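About Lovari

What we do | Where we work | The people | Questions we get

Lovari makes beds for a living. More exactly, we run the robots that run through the making of beds, the folding of towels and the closing of drawers, over and over, so that somebody else's learning system has something to learn from. We hand over the recordings. They train the model. If one day a machine straightens your duvet without being asked, we would like a small card at the holidays.

The company was started by Dezső Szekeres and Edit Lakatos, who met at a packaging firm where both of them were paid to make robots do the same thing every time. Dezső got bored first. Edit says she got bored first but was more polite about it. Their idea was a shop that did the reverse of factory work and collected the same small chore in as many slightly different ways as a patient person could stand. They named it after a street they could not afford to rent on.

What we do

Our customers come to us with a task and a vague feeling. The task might be "fold the dark clothes on the bed." The vague feeling is that their model ought to be better at it. We turn the two into a plan that says which objects, which rooms, where things start, what counts as finished and how many tries. Then an operator drives the arms through each try while the head and wrist cameras record, along with the position of every joint.

One try is called an episode. A decent plan asks for 300 of them per task, and the dullest part of the plan is the most important one, which is the list of things that have to be different each time. The cloth goes left of center, then right of center. The pillows trade places. The lamp is on, then off. A model that has only ever met one tidy bed will be badly upset by a second one, and we have watched this happen to models with much better educations than ours.

Where we work

We began in a rented unit with a mattress on pallets. It produced excellent recordings of a mattress on pallets. Since then we have gone to real rooms wherever we can get them, with real carpets and real furniture in the way. Bedrooms are our specialty, mostly thanks to a fondness for soft things that refuse to hold still. A box has a shape. A duvet has moods. 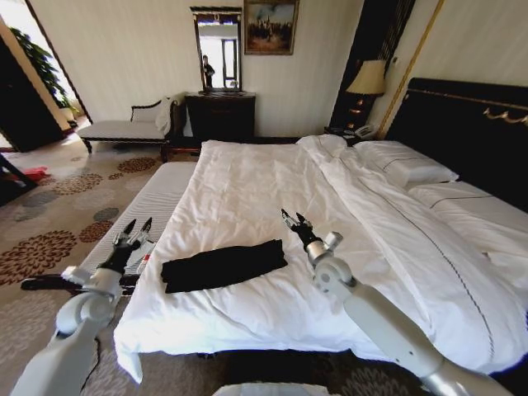
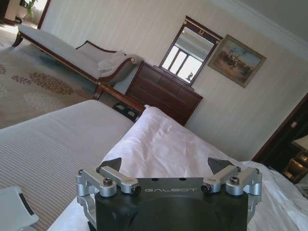
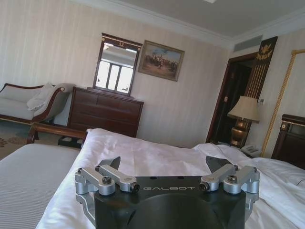
White bedding, with a chaise and a mirror across the room.

Mirrors deserve a word, as customers ask. Our first instinct was to cover them all. Edit's was to leave them alone, on the grounds that people own mirrors, and hers won. The same goes for patterned carpet, gold trim, bright windows and paintings. We do write them down in the room notes, so a customer who wants a plain room can filter for one and miss out.

We spend longer in a room than most guests do. A normal shift gets through 70 episodes, with a break every hour for the operator's shoulders and another whenever Dezső thinks the left arm sounds odd. It usually sounds fine. He likes the left arm.

How we check the work

Every episode is watched from start to finish by someone who did not record it. The reviewer marks when the task starts, when it ends and whether it was done. There are three marks: done, done badly, and not done. New reviewers always want a fourth one for "done, but I didn't care for it," and they are always turned down.

We keep the failures. A dropped corner followed by a calm second grab is worth a good deal to a learning system, and we label it as a recovery. A dropped corner followed by a long pause while the operator reconsiders a career is cut at the pause.

Our biggest job so far was Oltier, a bedroom set that ended at 1,912 accepted episodes. The customer had asked for fewer, but we had miscounted the pillowcase tasks and nobody wanted to throw good pillowcases away. Plindia, our set for bathroom linens, is still being recorded. It is mostly towels. We have learned more about towels than we had planned to.

Antal is the software we use to keep all this straight. It matches up the camera streams, flags missing joint data and refuses to save an episode with no room notes attached. It was written in a hurry one April and has been going to be rewritten ever since.

The people

There are 8 of us. Dezső looks after the hardware, the cables and the van. Edit writes the task plans and has the final say on what "folded" means, a question that has come up at more meetings than our rent. Everyone else both drives and reviews, in turns, so that whoever records a sloppy episode will shortly have to sit through somebody else's.

Operators don't need a robotics background. We have had good luck with people who used to sew, play an instrument or look after small children. The training takes two weeks, the first of which goes mostly to learning to move slowly. Gamers pick up the controls fast and then need the full two weeks to stop hurrying.

Questions we get

Do you build robots? No. We wear them out gently.

Can we send our own objects? Yes, and please send two of each.

Do you train models too? Only small ones, to check that a set can be learned from before we ship it. They are not for sale and you would not want them.

Can you come and do our house? People ask this hopefully. We would leave the bed in a different state every few minutes all day long, and then we would want to do it again with the lamp off.

To talk about a project, write to Edit through the contact form with the task, the objects and the kind of room you have in mind. To talk about cables, ask for Dezső and set aside the afternoon.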